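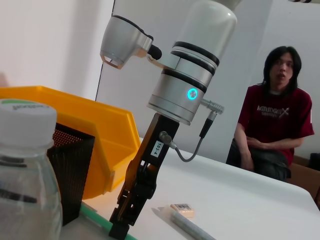

Page last changed: November 19, 2019

The supply table gets a proper clear-out

If you've come by Ketbridge lately looking for a pen and gone away without one, I have good news! We've finally sorted the supply table, and I got to spend a whole afternoon with my sleeves rolled up and erasers in every pocket.

It started in September, when Renu Pant went hunting for a gray marker and came back with three dead ones and a paper clip. She wrote "HELP" on the sign-up sheet (with a pencil, obviously) and I put my name under it. Elikem Ametepe and Kobina Nartey signed up too, and the four of us worked our way through two cupboards, one very heavy drawer and the boxes under the stairs.

We tried every single marker on scrap paper. There were 142 of them, and 40 went straight in the trash. I thought we'd lose more than that, so I was pretty pleased. The erasers were a nicer job. We bought a batch from Plustach back when the evening drawing class was still running, and most of them had never been touched. They're good erasers, too, soft and not crumbly, and I may have taken one home (I've paid for it, Renu, it's in the tin).

The big argument was over containers. Kobina likes black mesh, where you can see what's inside without tipping it all out. Elikem wanted bright plastic bins, the wide kind, and says you can spot a yellow one from the door. So we're using both! Long things go in mesh, small things go in the bins, and a white tabletop makes it easy to find whatever rolls away. Please don't leave drink bottles next to the paper, even with the cap on. We lost a stack of 300 sheets that way last year and I'm still a little sore about it.

Etornam Dogbe is printing new labels for the drawers this week. The old ones said things like "misc 2" and "ask Ohemaa," and Ohemaa Dogbe would like to stop being asked.

The wall panels have had a wipe down as well. They're that light gray-white that shows every fingerprint, and I like them so much better clean. We're keeping them folded at angles behind the work area, so please leave tape and thumbtacks off them.
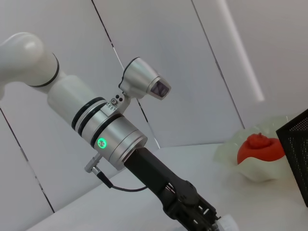 What we still need

Fine-tip markers in any color, two pairs of left-handed scissors, and a pencil sharpener that doesn't eat pencils. Drop them off before 8 in the evening and give them to Elikem or me. We have plenty of glue sticks, thank you!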